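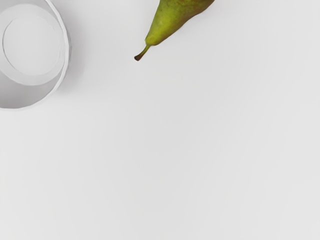 Fruit going off before the weekend, what are you all doing?

grodgate_gal
Every September I swear I'll buy less fruit and every September I end up chucking half of it. Pears are the worst, hard as cricket balls for 8 days and then mush by lunch. Does the fridge help or am I just delaying the mush?

Stasiv69
Fridge, but only once they give a bit near the stem. Before that leave them on the bench. My nan kept hers in a drawer under a tea towel and they were always perfect (no idea how, she took it with her).

vatine_mum
Disagree on the fridge! Cold pears taste of nothing. I stew mine with a bit of ginger and freeze them flat, 20 minutes on the stove and the kids have them on porridge.

Arsen Zinchenko
Keep the bananas well away from everything else, they set the whole lot off. Mine go at one end of the table and the bowl goes at the other.

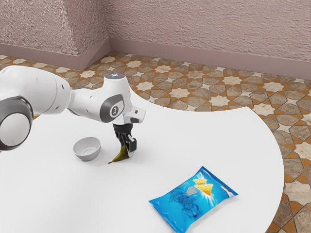 Banana-like fruit and chips, bowl off to the left

Stasiv69
Arsen mate, that's the same table. You need a different room.

Arsen Zinchenko
Works for me. I've also got a paper bag for anything I want ripe in a hurry, avos mostly.

grodgate_gal
Ok, trying the drawer first, then the stewing if that fails. @vatine_mum do you peel them?

vatine_mum
Nah, skins on, life's too short. Bit of lemon if they're really sweet.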